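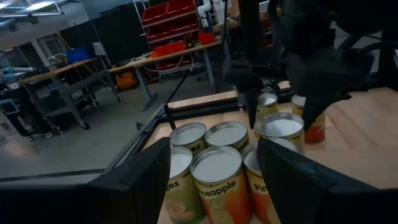

Mivby pads vs stock fingers on packed cans

cmyk_katsaros
3rd January
We have two arms over one table and a pile of canned fruit on it, some with pineapple labels. The cans stand close together and there isn't much room to get a finger down between them. I ran 60 picks with the stock black fingers and 60 with the Mivby pads, wrist camera on, same Nunix controller for both. The stock fingers dropped 2. The Mivby pads dropped none but knocked over a neighbor far more often, as they are thicker. I'm leaning toward stock. Anyone done this with other pads?
- Chrysanthi Katsaros

tridel_user
Drops are the wrong thing to look at. With cans this close, your problem is getting in. Grip a can by the rim from above and you never need the gap.

signe_m
I disagree on the rim. We tried that in July with Tridel fingers and the can swings as soon as the arm speeds up. Go down the side, but take an outside can first and work inward.

cmyk_katsaros
Outside first is what I do now. The shiny lids are my other problem. The wrist camera gets a bright spot on the rim and the pose comes out wrong. Paper labels are fine when enough of the word shows. With a finger in front I get "Pin" and the matcher still picks the right can, but "es" could be anything.

ko_bench
Drop your exposure and stop reading labels. Fit a circle to the lid.

signe_m
A circle fit is fine until the lids overlap in the view, and from a low wrist angle they do. I'd take one look from higher up, fit the circles there, then go in. It cost us 400 ms per pick.

ko_bench
400 ms is a lot if he's running all day.

cmyk_katsaros
She, and no, it's a test bench. I can spare it.

tridel_user
Still think you should try the rim at low speed. What force are you using on the sides?

cmyk_katsaros
Whatever the Nunix default is. I haven't touched it. I'll try the rim on the second arm and leave the first one alone so I have something to compare with.

signe_m
Write down the force before you change anything. We didn't, and had to throw out 411 picks.
- Signe Myklebust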